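Ticket 144 — Dedari cell, hand tools inside arm reach
Opened by: Jarmila Skála
Assigned to: Matúš Mikuš
Status: open

Problem: Left arm stopped on a force limit 2 times during the tool roll task. Log code 113 both times. No damage to the gripper.

Checked so far: Joint limits match the Plisiveck sheet. Restarted the controller, no change. Cable slack is within the rule at both wrists.

Comment, M. Mikuš: Rule 5 of the cell standard says a loose tool in the work area must be listed in the task file before the arms are enabled. The file lists the roll and the bits. It does not list the tweezers or the screwdriver ahead of the left gripper.
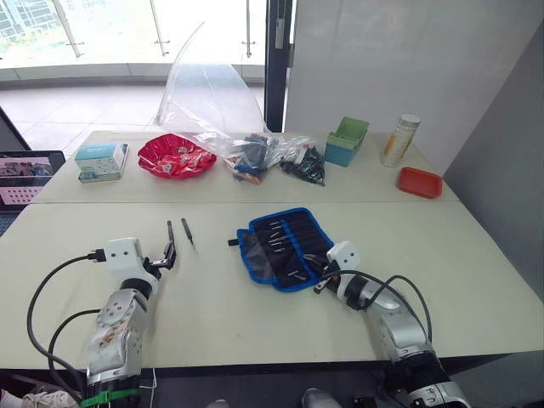 Either add both to the file or put them away — the standard allows both, but the choice has to be recorded. Stock on the far table is covered by the December revision and can stay.

Next step: Jarmila to update the file and rerun at reduced speed. Štefánia Vávra to sign off before full speed is restored.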